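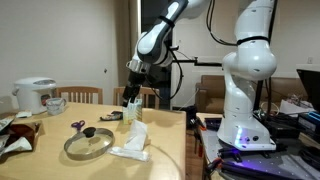

Gripper on the carton, second arm's base lit.

Gripper trial catch-up, February. Notes by me, Habibur Dewan, so blame me for the spelling!

We started with the Cendach fingers against the Unell ones. I like the Cendach set a lot (quicker to swap, and the screws don't wander off), but Navaratnam's log has 261 tries on it and the Unell set still drops less. We agreed to keep both until we reach 400.
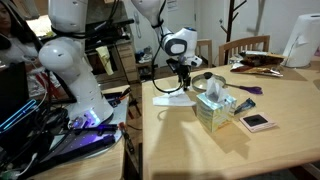
Flat things took up most of the hour. Thin stuff is where narrow fingers ought to earn their keep, and I said I'd rather argue over something like that folded white piece on the tabletop than over another box. Trekunley want the closing speed turned down first, so we'll do that and leave the force alone.

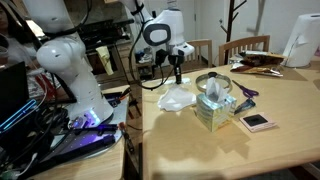
Gripper over the white cloth, tissue box alongside.

Cable routing came up again, and I'm trying a shorter loop at the wrist. Controller choice is parked until the Unell numbers are in. I'll send the log round, and we meet again at 2.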